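Home | Notebook | Benches | Supplies | Log in

January 17, 2019
Garment bench, Witgate workshop

Started the day on the gray heather knit, which has now outlasted two boxes of tea and my goodwill. Washed at 80 last night by someone who reads care labels the way I read the parking rules. It came out a size more modest. Wrote the new measurements on the card for lot 2659 and moved on.

Drawstrings are the real subject of this entry. Of the 14 pieces in the Grundetti bag, most have a flat cord, and a flat cord has one ambition in life, which is to leave the hood and live inside the channel where you can't get at it. Fished three out with the big safety pin. The small safety pin bends. I wrote that down in November as well and then apparently bought more small safety pins.

Things to remember for folding:

Bunched knit holds its creases longer than I'd like. Lay it flat, smooth from the middle out, then go have a coffee. Ribbed edges roll. They will roll again. Pressing them with a palm makes you feel better and does nothing for the rib.

Tie the cord in a loose bow before the piece goes in the bin. Tight knots take longer to undo than the whole fold, and the person undoing them is me.

Neves wants the fold cards redone so the sleeve step comes before the hood step. Fine by me. The old cards had the hood first, and you ended up with a neat little hood on top of a wrestling match.

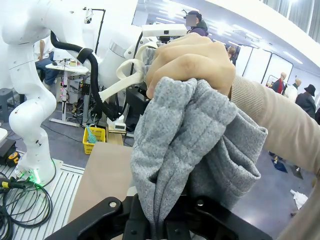

Do the cords have to come out before washing?
Only the ones without a knot or a metal tip at the end. The rest can stay in, tied together at the front.

Ordered 90 cm of replacement cord per hood from Mindside, cream again to match. They also do a "natural," which on my screen is the same cream with a higher price.

Still to do: relabel the bins, find the good scissors, rewash the beige piece at something a sweater could survive.

Filed under: Textiles, Bench Notes, Small Annoyances

This site uses cookies to remember your settings. Accept | Manage preferences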